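Search this site Search Go

Put the Markers in a Bowl

I have a strong opinion about where markers should live, and I've been carrying it around long enough that my family leaves the kitchen when I start. So now it's your turn.

Markers should live in a bowl. A plain, wide, boring bowl, out on the table where people sit. A drawer is wrong, a zippered pouch is wrong, and the cup on the desk that everybody on earth seems to own is (I'm sorry) the most wrong of all.

Let me start with the cup, because I was a cup person for most of my life. I had a nice one, a chipped mug with a sailboat on it from a gift shop in Vatley, and I kept every writing tool in the house in it. Pens, pencils, two pairs of scissors, a wooden ruler that tipped the whole thing over about once a week, and somewhere down in the middle, the markers. When you put a marker in a full cup, you've pretty much said goodbye to it. The caps are all at different heights, the short ones sink, and to find the green you have to pull out a fistful of pens and then jam them all back in. My knuckles have ink on them just thinking about it.

And then there's the fight about cap up or cap down! I've read people who get really heated about this. Cap down so the ink stays near the tip, cap up so you can see the color, flat so the ink doesn't go anywhere. I have tried all of it. In a cup you have to pick a side, and whichever side you pick, somebody else in your house will be on the other one, and half the markers end up each way. A bowl lets you off the hook. Things lie down in a bowl, or lean, and no one can have an opinion about which way is up.

I should say how I got here. A few years ago we moved to a smaller place over on the Gallegos side of town, and I did what everybody does before a move and bought organizers. I bought a stacking tray system from Itix with little snap-in dividers. I bought a label maker to label the dividers. I spent a whole evening in September sorting markers by color and by how fat the tip was, and I was so proud of it that I made my sister drive over to look.

It lasted maybe a month. The trouble with a divider is that it asks you a question every single time. You're done writing LEFTOVERS on a piece of tape, you've got the soup in one hand, and the tray wants to know if this is a fine tip or a medium tip. I don't know! I'm holding soup! So the marker goes on the counter, and from the counter it goes behind the toaster, and that's where markers go to dry up and die. By Thanksgiving the tray had batteries in it and a single birthday candle.

What finally fixed it was laziness. I'd left an empty cereal bowl on the table one morning, and I dropped a marker in it on my way past so it wouldn't roll off. That evening it was still there, and I needed it, and I reached over without looking and had it. I can't tell you how much that pleased me. The next day I put the bowl in the sink like a normal person, and then I missed it, so I went to the cupboard and got another one.

That's really the whole system. Four markers, tops, because past that you're back to digging. One bowl. It sits on the table and it doesn't get put away, and if company comes I move it to the windowsill and then I move it back.

The rolling thing deserves its own paragraph. A marker is a tube. It was built to escape. Our table has a very slight lean toward the stove (the floor's fault, the table is fine) and anything round that you set down will start creeping off as soon as you turn your back. I've stepped on a marker in bare feet at five in the morning and I don't recommend it. A bowl has a rim. It has curved sides that send everything back to the middle. You don't have to place a marker in a bowl, you can more or less toss it from a chair, and it'll slide down and stay there until you want it again.

Now, what kind of bowl. I have gone deeper into this than I should have. Wide beats deep, every time. If it's too deep the marker stands up in it and you've made yourself a cup. If it's too shallow it's a plate, and a plate is just a table with extra steps. You want one where the marker can rest at a slant with one end up toward the rim, because that's the end you grab. And go plain, go light. I tried a gorgeous dark blue one with a speckled glaze and I could never see the black marker in it. In a white bowl a green cap practically waves at you.

Same goes for the marker, by the way. I've come around to owning fewer colors. I use black for the freezer, because it's food and I don't want any drama, and green for pretty much everything else: moving boxes, seed packets, the lids of jars, the kids' names inside their boots. Red always looks like I'm angry about the boots. I'll take a regular green Sharpie over a fancy set any day, and I've owned the fancy set. It came in a tin and I never opened the tin.

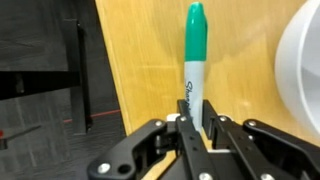 Green marker, white bowl, wood table.

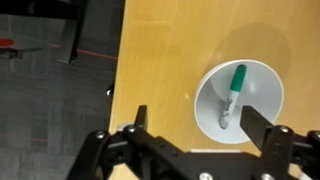

Over on the Jekach message board, where I first tried out this argument, dpruitt_home wrote back that a bowl on the table is just clutter with good manners, and that in a house with a toddler it's an invitation to a green wall. The drawer by the fridge has worked fine there for years, apparently, with one rubber band around the whole bunch.

Okay, the toddler part I'll give you. Mine are past that age and I've clearly blocked it out. If you've got a small person who can reach the table, put the bowl on top of the fridge and come back to me in a couple of years.

But the clutter part I won't give you. Clutter, to me, is stuff sitting where you don't use it. I write on things at that table every day of my life. And the rubber band makes me tired! Taking a rubber band off a bunch of markers to get at one marker, and then putting it back on with the soup in your other hand? I'd be back behind the toaster by the weekend.

I did try the drawer again after I read that, just to be fair. I gave it a week. I opened it one night looking for the green one and found a takeout menu, a bike key, and the label maker, still loaded, with FINE TIP printed on the strip that was hanging out of it. The bowl went back on the table that same night.

Related posts

Why I quit matching food containers
The junk drawer, a defense
Masking tape or painter's tape for the freezer?
One good pair of kitchen scissors
What I kept from the Itix trays

We use cookies to remember your preferences and see which posts get read. By continuing to use this site you agree to our use of cookies. Accept Manage settings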